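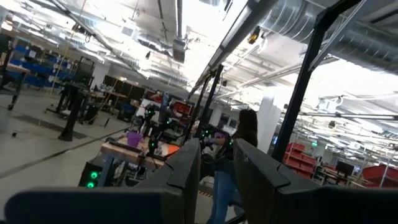
Grippers get blamed for a lot of things that are really the camera's fault, according to Noreen Costello, and she would like that printed near the top. The test floor at Edthorpe has been comparing wrist cameras and two-finger grippers since January, and her point comes up at every bench.

The job is simple to describe. Two grippers, one from Jendon and one from Orbán, go onto the same arm in turn. Each picks the same 14 parts out of a bin and sets them on a tray. A small camera at the wrist watches the fingers the whole time, and the controller uses that view to decide when to close.

Both grippers take a position command from 0 to 255, with 0 fully open. What they do in between is different. The Jendon moves evenly across the range. The Orbán slows down near the end, which helps with thin parts and wastes time on thick ones. Over 158 picks each, the Orbán dropped fewer parts and the Jendon finished well ahead.

Most of the arguments have been over where the camera goes. Mounted close in, it sees the fingertips well, but the fingers hide whatever is directly behind them. Mounted farther back, it sees more of the bench and also more of the room – ceiling lights, screens, people walking past. Bright lights overhead gave the software trouble all through the first round. Peninah Rweyemamu fixed most of that by locking the exposure, a setting the Ditbridge controller keeps 2 menus down.

"I'd still take the close mount," she said. "You lose some of the part. You can work around that if you know where the tips are."

Fingertip wear is the next thing on the list. The team swaps the pads between rounds and keeps the old ones in labeled bags. Costello wants a full round run on worn pads, as that is how most shops will use them. Rweyemamu would like the cable routing sorted out first. The Jendon's cable exits at the side and catches when the wrist turns past halfway, and for now it is held down with tape.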